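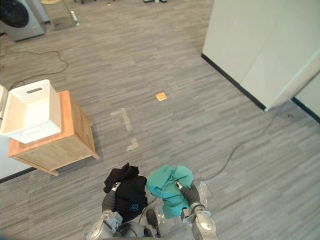

The project looked at how the age of cars in Stendlow affects the work that comes into independent garages. I used job records from two of them, Geller and Onov, covering February only. Both garages removed customer names and number plates before passing the records on.

## Data

There were 671 jobs after I took out duplicates and cards with no year of registration. I sorted the cars into three groups: under 7 years old, 7 to 15, and over 15. Vans were left in if they were used privately. Geller writes brakes and tyres on one card and Onov writes them separately, so I merged Onov's cards where the car and date matched. 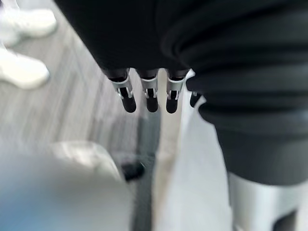 *Figure 1. Robotic hand with the fingers pointing down.*

## Results

The middle group brought in the most work at both garages. Brakes, suspension and exhausts made up most of it. Cars under seven years old came in mainly for tyres and servicing, and very few had an exhaust job.

The oldest group was smaller than I expected. Bills over £900 were rare in this group, and on several cards the owner had been quoted for a repair and turned it down. Raili Seppälä at Onov told me that owners of older cars often ask for the MOT items and leave the advisories for another year.

## Problems

One month is a short period, and cold weather probably raised the number of battery jobs. A third garage, Agudelo, agreed to take part but its records were on paper and I ran out of time to type them up. Mileage was missing from most of the Geller cards, so I could not compare age with mileage as planned in the proposal.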